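Leave the Long Tables Alone

The Cakbridge library wants to replace the long tables on its second floor with 40 single study desks, each with a divider and its own outlet. The plan went up on the notice board in February and the comment period is still open. I think it is a mistake.

I have used those tables for years. You sit down across from a stranger, you keep your papers on your own side, and after a while you both get some work done. If you need to spread out a map or a set of tax forms, there is room for it. A desk with walls on three sides is fine for a laptop and bad for almost everything else.

The case for the desks is that people asked for them. The library's survey drew 283 answers, and most of them wanted more outlets and less noise. I believe that. But Cakbridge has 3,062 card holders, and the survey never asked whether anyone wanted the tables gone. Outlets can be added to a table. Tetteh Bonsu, who rewired the reading room at Prollside, told me he did it there without moving any furniture.

Noise is a harder problem. Dividers that come up to your chin don't stop a phone call. A rule about phone calls might, if the staff were allowed to enforce it.

There is also the matter of who loses out. The chess group meets up there, and so do parents helping two kids at once. Lâm Lã teaches a free drawing class on Saturday mornings with paper laid end to end. They could book the meeting room, which closes at 5 and has a waiting list - or they could stop coming.

Keep the tables, put in the outlets, and ask again in a year. 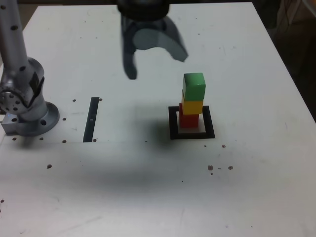 A white tabletop with stacked blocks.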